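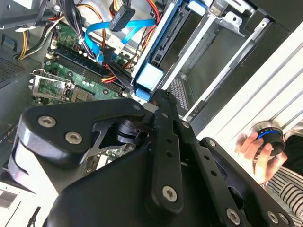
Figure 1. Interior of an open desktop case, with motherboard, memory slots, processor socket, cabling and drive cage.

Unit 4: Inside the Desktop Case
Course handout, Hardware Maintenance I
Pladora Technical Institute, September term

Purpose of the unit

Students will learn to identify the principal parts of a desktop computer, to remove and refit a hard drive, and to leave the case in a condition suitable for the next person who opens it. The unit follows the power safety session. Students who missed that session must complete the make-up worksheet before working at a bench.

Before opening the case

Shut the computer down from the operating system. Set the switch on the power supply to off, unplug the cord, and hold the front power button for 15 seconds. Put on the wrist strap and clip it to bare metal on the chassis. The power supply itself is a sealed unit and is never opened in this course.

The motherboard

The green board in Figure 1 carries the parts on which the rest of the machine depends. Memory slots lie side by side in parallel rows, with small cylindrical capacitors near them. Capacitors stand upright on thin leads and can be damaged by a sleeve or a dropped tool. Memory modules are handled by their edges only.

The processor sits in a square socket under a metal retention bracket. In the figure, the bracket and its lever are raised. A socket in this position must be treated with great care — do not touch the contact area, do not rest anything on it, and do not blow dust out of it by mouth. Lower the bracket only after an instructor has checked the socket.

Data and power cables

SATA data cables are narrow and flat, with a small connector at each end. The color of the jacket has no electrical meaning; both a blue cable and a black plug appear in the figure. Grip the connector body when unplugging, and press the metal clip if there is one. Pulling on the cable itself is the most frequent cause of damage in the Cliltano lab.

Power wires do follow a color code. In a standard ATX supply, the main colors are these:

Yellow: 12 volts
Red: 5 volts
Orange: 3.3 volts
Black: ground

Before disconnecting any cable, write down where it goes. Wires should be routed away from fans and should not be stretched across the memory slots when the case is closed.

The drive cage

Hard drives are held in a metal cage. In many cases, including the one shown, the drive rides in a carrier with plastic rails, here light blue. Colored plastic often marks a part intended to be handled without tools. Disconnect data and power first, release the carrier as the service sheet directs, and slide it out level. Set the drive on the antistatic mat with its label facing up.

Bench exercise

Working in pairs, complete Part A of the Zindum worksheet. Label the socket, memory slots, data connectors and drive carrier on the printed outline. Remove the drive, record its capacity (the bench drives are 200 or 300 GB), and refit it. Have the cabling inspected before the side panel goes back on.

Reading for the next session

Kalniņš manual, chapter 5, on airflow and ventilation openings. Bring the completed worksheet.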